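**Coastal Towns Network — Membership Working Group**
Minutes, Thu 27 February. Chair: Jonatan Strand.
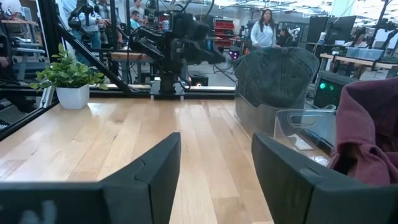

## 1. Roseo application

The inspection report for Roseo was taken as read. The bay scored 74 against a pass mark of 70. Two points remain open: the ferry timetable outside high season, and signs on the north footpath. Agreed to recommend admission, subject to written answers from the port office.

## 2. Annual fee

Fee for full members stays at 3750 euros. Estik asked to pay in two parts. Approved — second part due in June.

## 3. June assembly

Qin will host. The hall seats 80, and each member town may send two delegates. Draft agenda to be sent out by the chair.

## 4. Visitor guide

Fukex quoted for a print run of 700 copies in English. Maps must be corrected before the order is placed. The French edition was deferred.

## Actions

- Strand: letter to Roseo port office
- Strand: draft assembly agenda
- Secretary: map corrections to Fukex
- Secretary: revised invoice to Estik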